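Friction, notes for week 6

Intro Mechanics, handout 2 of the block on forces

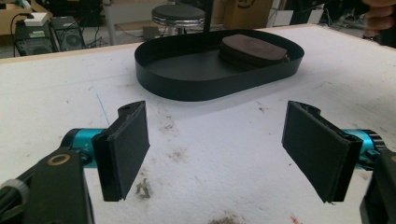 Start from last time: normal force N is perpendicular to the surface, friction f runs along it. Always along. If your diagram has f pointing off at some angle, redraw.

Static friction first. It takes whatever value it needs, up to a max:

f (static) ≤ μs N

The ≤ matters. Most lost points on the Flurnico crate problem came from writing = there. Crate sits on the ramp, not about to slip, so f is just mg sin θ. No μ in it at all.

Kinetic: f = μk N, opposite to the sliding. Usually μk < μs. Same reason a couch is harder to start than to keep going.

Area. Does not appear in either formula. Brick on its side, brick on its end, same f (dry, hard surfaces). Real contact is only at tiny high spots, press harder and more of them touch. Soft rubber breaks this rule, see the Zabala reading, first half only.

Worked one, did this fast on the board:

Block, weight 800 N, level floor, μs = 0.45, μk = 0.30. Push sideways with 300 N.
Max static = 0.45 x 800 = 360 N.
300 < 360, stays put. f = 300 N, NOT 360.
Push with 400 N: it goes. Now f = 0.30 x 800 = 240 N. Net 160 N forward.
Mass = 800/9.8 = 81.6 kg, so a = 1.96 m/s2.

Holding something between two flat faces: friction on both sides, so weight ≤ 2 μs N. Squeeze N on each side. Solve for N, you get N ≥ W/(2 μs). Check it with μs = 0.5, N has to be at least W. People forget the 2.

Ramp test for μs: tilt until it just slips, then μs = tan θ. Mass cancels. At 45 degrees tan is 1, and yes μ can be bigger then 1, nothing illegal about it.

Common slips
- N = mg on a ramp. No. N = mg cos θ.
- Pulling a sled with the rope angled up: N gets smaller, so friction does too.
- Degrees vs radians on the calculator, agian.

Lab is in the Wanham building. Bring the Gatus worksheet with the table filled in up to the tilt angles. Three trials each surface, don't average before you plot.

Problems: 4, 7, 9, 12. Skip part c of 9, the number for the rope angle is missing. Drag next, read ahead if you have time.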